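An Afternoon at Lammers

I'd wanted to see the Premero room for ages, and the September open day finally got me in! People teach the system by hand here — they pick things up with a gripper they hold themselves, and every try is saved as an example.

The fingers are dark green, and one pad is nicely scuffed. 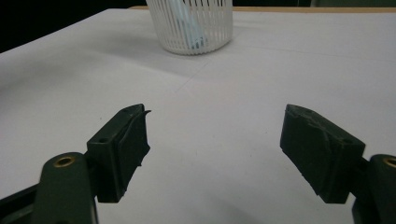 Trying it yourself

Visitors got 2 minutes each. I managed one clean grasp and wanted 100 more. The counter by the door stood at 1692 examples when I left.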